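Keeping the fingers straight

The bench at Clomdale is swept at the start of each shift and again at the end. Between those two points the hand-held gripper gets the rest of the attention. It is a small tool with few parts, and most of its faults come from the same places: the fingertips, the screws and the printed markers.

Helmi Saarela looks after it. Her service sheet runs to a single side of paper and has changed little since September. The tool is held upright in a soft-jawed vice, the handle is worked through its full travel, and the gap between the fingers is measured open and closed. If the two fingers do not meet squarely, the screws in the finger bodies are slackened, the fingers are set against a steel block and the screws are done up again in pairs.

The soft tips take more judgement. They are meant to bend, and a tip that has lost its shape will still grip a bottle perfectly well while giving a poor hold on a slice of toast. Saarela presses each one against a flat plate and compares the two. Tips are always changed as a set. A new tip beside an old one pulls the object to one side as the grip closes, and the fault can take an afternoon to find.

The pads on the inner faces are cut from sheet and stuck down. Tips are cleaned first with a lint-free cloth, and the adhesive is left overnight under a light clamp. The workshop at Derkwood tried a quicker glue and went back to the slow one after 3 sets had lifted.

The markers are square, black and white, one to a finger. Software reads them through the camera to work out how far the fingers are apart. A scuffed corner or a lifted edge shows up as jumps in the reported width, so the markers are replaced at the first sign of wear and the width is calibrated again, fully open and fully shut. The check run is 2000 closings on a counter, with the log read afterwards for gaps.

The last stage is done at the table, with household objects set out along the back: a towel, a bottle on a cork coaster, a toaster with bread in the slot. Both markers must be in clear view before any handling starts.

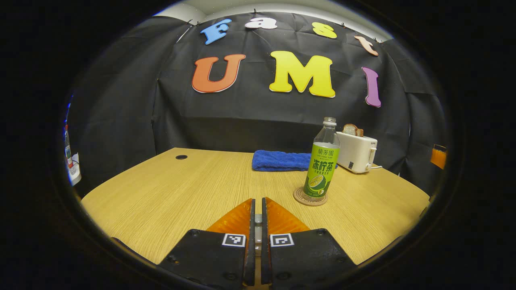 Tanveer Khattak would put the marker check before the mechanical work, on the grounds that a bad reading sends people looking for a bent finger that was never bent. Saarela keeps her order. Setting the fingers square can shift the markers, and she would then have to check them twice.

The Rissanen sheet, which both of them have used, leaves the order open. It asks only that the width be recorded before the tool goes back on its hook, with the date of the last tip change written beside it.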